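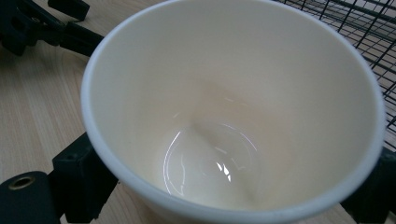
What does the Siva kit cost, and is it worth the drive to Wureck to see one?

The Siva costs 347 a month on a one-year lease, and the drive is worth it if you already own a café and a comfortable car.

I went to the Lurketti open day on 08/09/2018 with Xuân Huỳnh, who runs two coffee counters and wanted a second opinion. Mine is cheap. The parking was excellent and the signs led us confidently to the wrong building.

Songül Ateş gave the tour. She handles sales and, judging by how often she got down on her knees to find a cable, a fair amount of repair. The pitch is simple: you get a gripper, a mount and a box of software, and the thing handles paper cups without crushing them. Paper cups are harder than they sound. Squeeze one at the rim and it folds, squeeze it low and it slides. The Siva takes hold from both sides, and Songül says the jaws are tuned for 14 cup sizes. Xuân uses a fifteenth.

I asked about lids. Lids are coming in March.

The older Karaca model, which we saw next door, is cheaper by 77 a month and sounds like a drawer of forks. Setup is another 300 for either one, and you supply your own counter.

Xuân took two brochures and a cookie. She's thinking about the Karaca, provided it can live in the back room with the door shut.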